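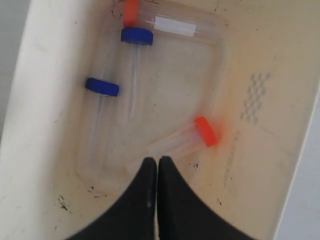 Candovero Sample Tubes with Screw Caps
Clear plastic, blue or orange-red caps

Sold by Fastari
Pack of 60, one cap color per pack
Case of 460, mixed colors

Clear tubes for samples, powders, beads, seeds and other small amounts of dry or liquid material. The body is see-through, so you can check the contents without opening the cap. Each tube has a plastic screw cap and can be closed with one hand once you are used to it.

Use the two cap colors to keep batches apart. Many customers put blue on incoming samples and orange-red on anything already checked, but any system will do. Caps fit every tube in the range and can be swapped.

Labels
Blank white labels are sold separately in sheets of 80. Write on them before sticking them down. Pencil or a fine permanent marker works best. Ballpoint tends to skip.

Storage
The tubes are round and will roll on a flat bench. Keep loose ones in a bin with raised sides or stand them in a Jikance rack. The cream plastic bin is listed under Trays and Bins.

Care
Wash by hand in warm water with mild soap. Take the caps off first and let both parts dry fully. Do not autoclave. Do not use with strong solvents.

Ordering
Orders placed before 11 a.m. leave our Cuevas warehouse the same day. Mixed cases take one extra working day to pack. Unopened packs can be returned for a refund. Spare caps come in bags of 60 in either color.

Related items
Jikance tube rack
Blank label sheets
Cream plastic bin
Spare screw caps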